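Subject: Re: [jatham-manip] door opening, does the contact-switch policy hold up?

Hi all,

Sorry for the slow reply, I wanted to have the second batch of runs finished before I opened my mouth. Quoting the bit I'm answering:

> I read the Darko write-up twice and I still can't tell what the contact switch buys you. If the arm policy already sees the wrist forces, why bolt a second head on top that decides when to swap from reaching to pulling? Also, are these doors you've trained on, or new ones? On our side we found the policy was great until someone swapped the cupboard.
>
> Would love to see the failure cases too, if you're up for sharing. Happy to swap for ours.

Good questions, and the second one stings a bit!

Short version of the setup for anyone who skipped the write-up. Darko is our door-opening policy, trained on teleop demos collected over the winter. The arm policy predicts short chunks of motion from the head view plus wrist forces. The contact switch is a tiny extra head that only guesses which phase we're in: approach, hook, swing or release. When its guess changes, we throw out whatever is left of the current chunk and replan. That's the whole trick. I keep calling it a method and my labmates keep calling it an if statement.

What it buys you is mostly at the hook-to-swing change. Without it, the arm carries on with a stale chunk after the fingers have touched the door, and you either shove the thing shut or slide off the edge. The forces are in the input, sure, but with long chunks the policy doesn't get to act on them until it's too late. You could shorten the chunks instead (we tried, it gets jittery and the approach goes all wobbly).

The new set is all low wooden office cabinets at the Venholm site, none of them in the training data. There are people and chairs about, so the background is a fair bit busier than our lab.

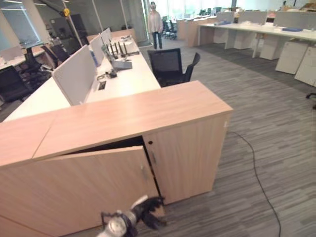
*Head view, left door partly open, gripper near its lower right corner.*

We did 40 trials per condition, same start poses for both. With the switch off, 18 ended with the door fully open. With it on, we lost only 4. I was pretty chuffed with that until I went through the logs by hand. Part of the gain comes from doors that start ajar, where there's already an edge to get a finger behind. On fully closed doors the switch still helps, but the margin is a lot thinner and I wouldn't want to hang a paper on it yet. I'll put the split in the appendix, probably with a grumpy footnote.

Failure cases, as requested. The one I see most is the phase head calling "swing" too early when the knuckles brush the cabinet body. Same force signature as a door edge, more or less, and the head view doesn't settle it if the hand is covering the gap. We tried feeding it the Neleo depth features and that fixed a few of them, but it slowed the loop down enough that I pulled it back out. If anybody has a cheap trick for telling body from door at contact, I'm all ears.

The other one is release. The policy sometimes hangs about with the fingers spread after the door is open, as if it's waiting for permission to leave. I'd like the phase head to look at the door angle for this, instead of leaning on force dropping away. With the door standing square to the cabinet and the shelf inside in plain view, you'd hope the vision side could work out that the job's done!

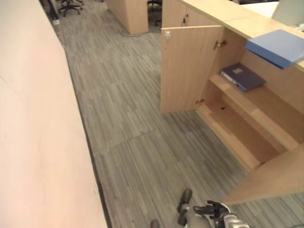 One reply that came in off-list while I was writing this, pasted with permission: I'd be careful reading release off the image at all. We had a version that learned "I can see a shelf" as the cue, and it let go early on any cabinet where the shelf showed before the door was properly clear. Try masking the interior in training and see whether your release numbers move.

Fair point, and I hadn't thought of masking. I'll give it a go on the next training run, which takes up to 58 hours on our cluster depending on who else is queued, so don't hold your breath.

Logs and the eval script are going up in the Jatham shared folder this arvo. The config naming is a dog's breakfast, so use the ones ending in "switch_b". The "switch_a" ones have the wrong force scaling and I haven't got round to deleting them.

And yes please to the swap. Cupboards especially.

Cheers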